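Recording Demonstrations for the Shoe Packing Task

Read this before your first shift at the Flasdale bench. The task is short, but small differences in setup show up later in training, so set the table the same way every time.

Before you start

Check that the arm is in its home pose and that the recorder shows all streams as live. Open a new session and enter your initials. Saulius Hunt keeps the list of task names. Copy the name from his list exactly, including the underscores.

Resetting the table

Pause the recording first. Put the boxes on the left half of the table, one behind the other, with the lids folded back to the left. Keep your sleeves clear of the fingers while you work. Move the extra objects to new spots between episodes, and change which shoe you use every 6 episodes.

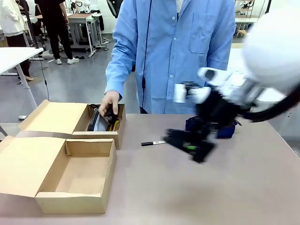 Step back, wait for the operator to say "ready," and start the next episode. The operator should move at a steady pace and finish with the hand open and away from the boxes. If the shoe slips, keep going and try the grasp again. Recoveries are useful and we want them in the set.

Labeling

Mark each episode as good, recovered or failed as soon as it ends. Failed episodes stay on the disk. Delete one only if a stream dropped out.

The target for this task is 1000 episodes. A full shift usually gives us 135. On Tuesday, Malou Ragnarsson goes through the new sessions in Kako and sends back any with missing labels. Fix those before you record more.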